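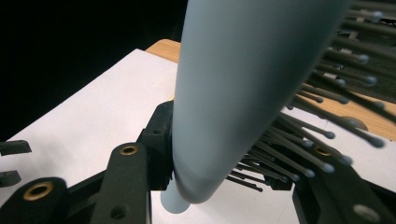 Light blue, matte finish.

Willesik Home Goods - part-time shop and packing help wanted, Wumton store

We need 3 people for the spring season, starting in March. Two for the shop floor, one for packing in back. Could turn into year round for the right person, no promises.

Shop is on the corner of Sarantis Street, next to the old shoe repair. Kitchen stuff, bath stuff, candles, some garden. Busy weekends, slow Tuesdays.

What you'd be doing
Opening boxes, checking against the packing slip, pricing. Helping customers find things. Register (we use Wokari, takes an afternoon to learn). Wrapping breakables, LOTS of wrapping. Sweeping up. Packing person also does the mail orders, we sent out 663 last season and it was one guy and me, so yes we need the help.

Hours
Shop floor: 16 to 20 a week, must be able to work Sunday. Can't bend on that one, sorry.
Packing: mornings, 7:30 start, done by lunch most days.
Schedule goes up two weeks ahead. Swaps fine if you tell me first.

Pay
Hourly, paid every other Friday. Rate depends on experience, will tell you on the phone before you bother coming in. Season bonus of $900 for anyone who stays through the end of August. Staff discount from day one, not on sale items.

You should
- be 18 or over
- be able to lift 40 lbs, stairs to the stockroom and no elevator
- show up when your on the schedule
- be ok talking to strangers
Retail experience nice, not required. Spanish a big plus. High school students: we'll have some Saturday gift wrap shifts in December, write back then please.

Parking
Lot behind the building is customers only. Street parking is free past the church. Bus stops right out front.

To apply
Come by the store weekdays after 2 and ask for Vilmos Tóth, or leave a resume at the register, box 1041. One page is plenty. Put your phone number on it, last time four people didnt. Include which job you want and what days you can't do. Two references, not family.

Interviews are short, 15 min or so, in the back office. You'll hear either way within a week.

Open till filled.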